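## 4. What the parking logs told me

I'll start with the mess and get to the findings after it. The study followed 50 drivers who leave a car at one of the two park-and-ride lots in Plellier and take the train from there. Each of them kept a log of every arrival at the lot: what time they pulled in, which row they tried first, which row they ended up in, and whether they made their train. After I threw out the duplicates and the blank pages I had 2,073 usable arrivals, and I read all of them myself (a lot of evenings, a lot of tea).

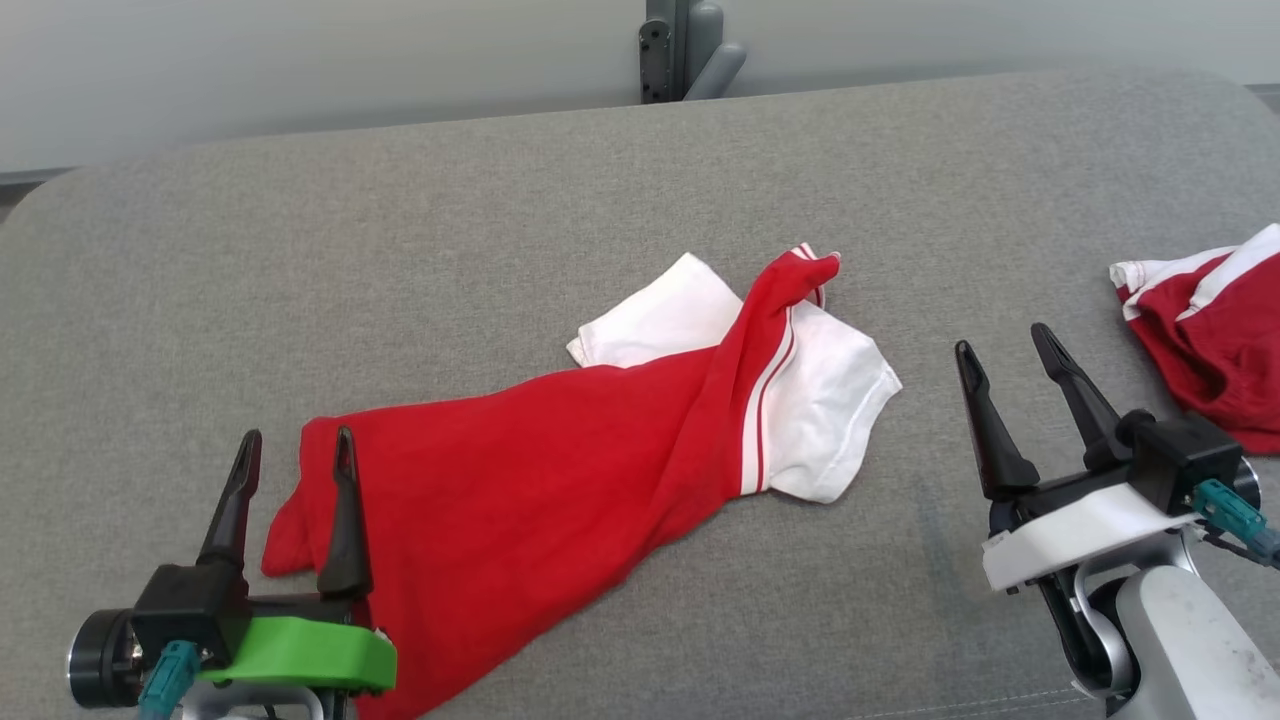
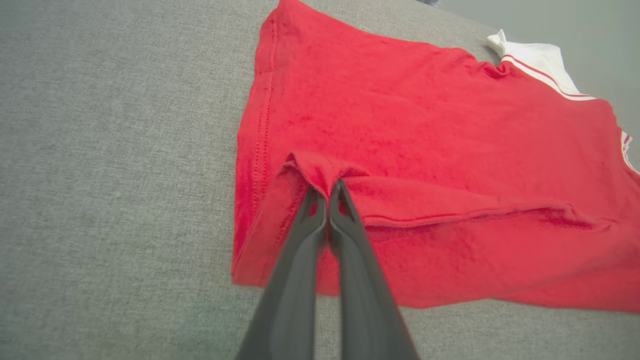
**Figure 2.** Red garment on a gray surface, two views.

Parking was never the part that worried her, one driver wrote in the margin of her log; she was worried about the walk from the car to the platform, and she would happily circle the near rows for longer than the walk from the far rows would have taken. She knew this perfectly well. She had timed it. She did it anyway, and went on doing it for the rest of the study.

I keep coming back to that note, as it covers most of what I found in the logs. When I planned this work I assumed people hunted for a space until they found one, and that the length of the hunt would depend on how full the lot was. That's how the simple models treat it, and it's how I treated it in my own pilot. But the drivers in Plellier aren't hunting for *a* space. They are hunting for a particular kind of space, in a particular part of the lot, and many of them will drive straight past open ones to get there.

### 4.1 The first row

The Jutari lot is the bigger of the two and has a single entrance off Salehi Street. The rows run away from the station, so the farther you drive in, the farther you walk back. You'd think that would make things easy! The closest spaces are the first ones you meet. But the entrance lane feeds you into the middle of the lot, and to reach the front rows you have to turn left, against the flow of people heading for the back.

Drivers in my sample split quite cleanly on this turn. There were the left-turners, who tried the front every single morning, and there were the ones who went right without looking. I had expected to see people switch depending on the time of day, with left turns early, when the front is open, and right turns later on. A few did. Most had a habit and stuck with it, including on mornings when it plainly didn't suit them. One log has the same entry for the first row tried on every page, and then a different final row nearly every time, which I found rather touching.

The ones who went right had shorter searches, as you'd guess. They also complained less. I can't say which way that runs. Maybe a short search keeps people cheerful, or maybe cheerful people don't mind a walk, and the logs have no way of telling me. I did ask about it in the follow-up calls, and the answers were all over the place.

### 4.2 Leaving home earlier

Nearly everyone in the sample had tried leaving home earlier at some point, usually after missing a train. I asked them to mark those mornings in the log with a star. Two things came out of the stars.

First, the early start rarely lasted. A driver would star a few mornings in a row, drift back toward the usual time, and then the stars would stop until the next missed train. I've done exactly this with my own commute, so I'm in no position to judge.

Second, the starred mornings didn't always go better. At Jutari the lot fills in bursts, and each burst is tied to a train. If you move your arrival a little earlier you may simply land in the back half of the burst before yours, with all the people who are cutting it close for the previous train. Several drivers had worked this out on their own and aimed for the lull between bursts. They described it in almost the same words, as the time when the lot "goes quiet," and they were a bit secretive about when it was. I have left the exact times out of this paper at the request of one of them, which seemed fair.

The smaller lot, on the far side of the tracks, doesn't show the bursts nearly as strongly. It has fewer spaces and more regulars, and by mid-morning it is just full. People there talk about it as though the spaces were assigned. They aren't, and there is nothing painted on the ground to say so, but I read more than one entry along the lines of "someone in my spot."

### 4.3 The app

Clutard, the parking app that covers both lots, shows each lot as green, yellow or red. I went in thinking it would be the big story of this section and it ended up a small one. Most of the drivers had it on their phones. Most of them looked at it at home, before setting off, and didn't look again. By the time they reached Salehi Street the color they had seen was out of date, and they knew it was out of date, and they still let it set their mood for the drive.

What I found more interesting was how people read yellow. The app's help page says yellow means that spaces are available but limited. To the right-turners that meant "go, it's fine." To the left-turners it meant "the front is gone," and a handful of them would head for the other lot on the strength of it, even though crossing the tracks at that hour costs more than any search I recorded. Nothing in the app says where in the lot the open spaces are. People filled that in for themselves, and they filled it in with whatever they were already worried about.

I should own up to a weakness here. The log had a box for "checked app" but no box for *when* they checked it, so everything in the paragraph above comes from the follow-up calls and from notes in the margins. I'd add that box if I ran this again. I'd also ask about the radio, which kept coming up and which I hadn't thought of at all.

### 4.4 Bad mornings

Every log has at least one bad morning in it, and I learned to spot them by the handwriting. Rain was a common cause, and so was the Wednesday when the front rows at Jutari were coned off for line painting. That day was a gift to me, although I doubt the drivers would agree. The left-turners lost their usual rows all at once, so I got to see what they would do when the habit was taken away.

What they did was turn left anyway, look at the cones, and then go around. Very few went right on the way in, even though the notice had been up at the entrance beforehand and several of them mentioned having read it. Once they were pushed to the back they parked quickly, and a good number wrote that the walk had been shorter than they remembered. I got quite excited at this point and went looking for a change in the days that followed. There was a small one. By the end of the next week it had gone, and the front rows were filling in the same order as before.

I ranked the bad mornings on a scale from one to 5, using only what the drivers had written and without looking at their search times. The two didn't match up very well. Some of the longest searches got a shrug, and some of the angriest notes belong to mornings when the driver parked straight away but lost a favorite row to another car. A missed train always scored high, no surprise there. Being beaten to a space by someone who had clearly come in *behind* them scored nearly as high, with or without a missed train.

### 4.5 What I'd do with this

If you run a lot like Jutari and want shorter searches, I don't think another color on the app will do much for you. I would look at that left turn first. Sending all arriving cars past the front rows, and then on toward the back, would let the left-turners check the spaces they care about without having to double back, and the right-turners would lose very little. I put this to several drivers in the follow-up calls and the left-turners loved it. One right-turner asked whether I was trying to ruin his morning, so there's some work still to do on the sales pitch.

The comparison with the smaller lot needs more care than I can give it in this section, mainly on account of those regulars, and I take it up separately in Section 5.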